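To: cloth-handling list
From: Hadiza Bassey
Subject: Re: Corner detection on striped fabric

On behalf of the perception group, thank you for the report. Raluca Cozma wrote in December:

> The corner detector returns 2 candidates for the striped cloth
> when only one tip hangs down. The second usually lands on a
> crease higher up. Is this a known fault in Mundik, or should we
> raise the confidence limit from 28 to 50?
> Raluca

We do not recommend raising the limit. The detector treats any sharp bend in a stripe as evidence of an edge, and gathered fabric produces many such bends. The wrist view below is typical: the stripes kink and step sideways at the creases, while the true target is the bunched tip just above the open fingers.

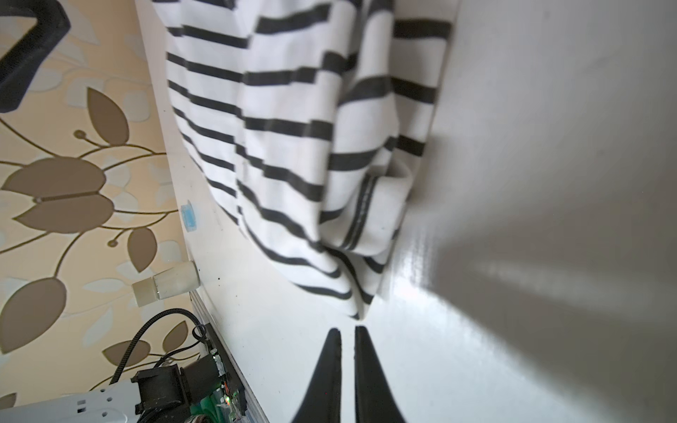
Hadiza Bassey
Perception Software Lead, Pluscombe

The hem adds a further difficulty. Where it curls outward near the lower right of the cloth, the doubled border gives a strong line that the planner may accept as a grasp edge. The glossy white surface alongside is a separate matter — its sheen should be masked before the depth step, and the present release does not do so.

Emanuel Bogdan has prepared a change that follows the cloth outline first and consults the stripe pattern only afterward. It is in the review branch as patch 33. Sites running the Cisham planner should leave their grasp offsets as they are until it has been merged.

Members with comparable logs are asked to send them to Meifang Liao, together with the calibration file in use at the time.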